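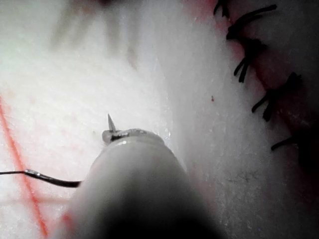
Drenbridge hospital moves suture stock to single supply contract

February 11, 2023

The Drenbridge hospital group has signed a four-year contract with Callex for the supply of sutures, needles and related wound closure items. The agreement replaces separate orders placed by each site and takes effect when existing stock runs down.

Under the previous arrangement, 7 sites bought from different vendors under different part numbers. The same size of suture could appear in the purchasing system under several entries, which made it hard to move surplus from one storeroom to another before it expired. An internal stock review finished in December recommended a single catalog and a common labeling format.

The new catalog lists 80 items. Each is identified by suture material, thread size, needle shape and needle length, in that order. Items outside the catalog can still be requested, but the order must be approved by the surgical department concerned and is reviewed after 10 uses.

Callex will deliver to a central store at the Savchuk Road warehouse. Boxes will be scanned on arrival and sent out to the sites with the regular linen and supply runs. Expiration dates will be recorded at the box level. Single packets will not be tracked.

Stock levels will be managed in Drostari, the inventory software the group already uses for gloves, drapes and dressings. Minimum quantities have been set for each storeroom from past usage, and an order is generated when the count falls below the minimum. Storeroom staff can override the quantity by hand. Overrides are logged and will be checked at the end of each quarter.

Items already on the shelves will be used first. Open boxes with old part numbers will be relabeled on site, and unopened boxes with more than a year of remaining shelf life will be returned to the central store for redistribution.

Training departments will order from the same catalog under a separate cost code. Expired packets may be set aside for practice use if they are marked and kept out of clinical storerooms.

The value of the contract was not disclosed. The group said pricing is fixed for the first year and may be adjusted once a year after that. Contracts for staplers and skin adhesives are not affected and will be reviewed separately.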